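**Akotdale students build up a library of hand-guided demonstrations**

Students at Akotdale College have spent the spring term teaching a robot to put things away, and have now recorded 1,720 short demonstrations towards their entry in the Giveo student automation challenge.

The team has 11 members, most of them in their first year on the engineering course. They meet after lessons in the college workshop, where a white-covered table serves as the practice area. The task set by the organisers is to pick up a small household item and place it in an open container, using two arms that have to work together without knocking each other or the item.

The students work without the arms for much of the week. They hold a gripper in each hand and carry out the job themselves while cameras on the tools record what the fingers are doing. The recordings are later used to train the software that will control the arms on the day. 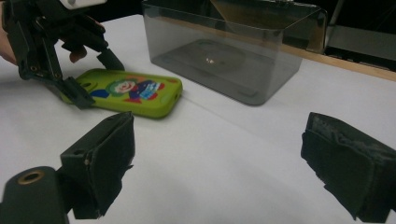 Choosing the items took up most of the first month. The rules allow each team to pick its own practice objects, provided that they are everyday things and vary in shape and stiffness. The list at Akotdale has been changed several times, and flat objects have been the slowest to learn. A phone case lying on its back gives the fingers very little height to work with, so operators are taught to bring the jaws down on either side of one end, as with the lime-green case with the cartoon clown on it, before trying to lift. The see-through grey box was kept as the container after a cardboard one was crushed in the second week.

Each student records in short turns and then swaps with someone else. Attempts that go wrong are marked and kept in a separate folder, as the team hopes to use them later for teaching the software to recover from a poor grip.

The grippers were made at the college from a shared design, with screws and threaded inserts paid for by a grant from Presport. Padding on the fingers wears with use and spare pads are cut from sheet in the workshop.

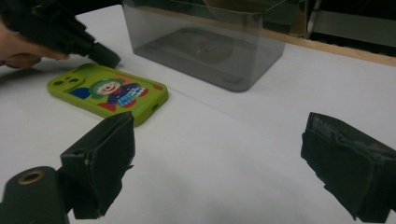 Two hand-held grippers at the practice table, with the phone case and storage box set out.

The college will be one of seven entering the challenge this year. Teams are scored on how many items are placed in the container within the time limit, with marks taken off for drops. A written report also counts towards the final result.

Akotdale's entry will run under the name Nikolovski, after the workshop building. The team plans to finish recording in May and move on to trials with the arms, with the challenge itself to be held in August.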